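Robot Learning for Assembly and Disassembly
Lecture 4: Learning contact tasks from few demonstrations
Notes by Liesl Mösli. Please send corrections to Fredy Salazar before the lab hour.

1. Where we stopped last time

We saw that a policy trained only with behavior cloning works well as long as the robot stays near the states of the demonstrations. When it leaves them, the errors grow with the length of the task. For pick and place on a flat table this is often acceptable. For work inside a computer case it is a bigger problem, because the walls and cables leave little room and a small error in the approach becomes a contact.

Today we study the method we call Parsa. It was developed in the thesis of Gilberto Villanueva and we use it again in the second exercise sheet.

2. The main idea

Parsa divides the task in two phases. In the free phase the gripper moves to a region near the target, and we use a normal motion planner. In the contact phase a learned policy takes over and gives small corrections to the pose of the tool. The planner does not need to be exact, and the policy does not need to learn the long motions.

The switch between the phases is decided by a classifier on the wrist camera image. Its output is a number between 0 and 1, and we switch when it stays above a threshold for several images in a row. Kevin Muñoz asked last week why we do not use the distance to the target. The answer is that the distance is computed from the estimated pose of the case, and this estimate is the thing we trust least.

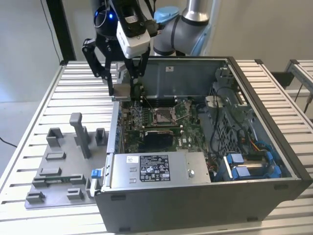 The action of the policy is a vector with six values, three for translation and three for rotation, always written in the frame of the gripper and not in the frame of the base. This choice is important. If the case is turned on the table, the same correction still has the same meaning for the tool, and the old demonstrations stay useful.

We write the loss as

L = L_pos + w * L_rot

where w balances meters against radians. Students often leave w at 1. Please do not do this without checking the size of both terms first.

3. Data

The training set has 29 demonstrations, recorded by teleoperation. From each one we cut short windows from the contact phase, and after random shifts of the start pose we have 3000 windows. The shifts are made offline - the image is cropped and the action is changed by the matching amount. This is valid only for small shifts, see problem 2 on the sheet.

4. Result

With the full method, 83 percent of the test trials were successful. A trial counts as successful when the part is at its target and the force limit was never reached. Most failures came from switching too early. A failure in the contact phase itself was less common, and there the usual reason was that the part had rotated between the fingers, so the policy corrected the gripper correctly but the part was still wrong.

5. For the next lecture

Read the chapter on compliance control. Arnulfo Correa will present the force signals from the failed trials, and we will discuss if the switch could use force together with the image.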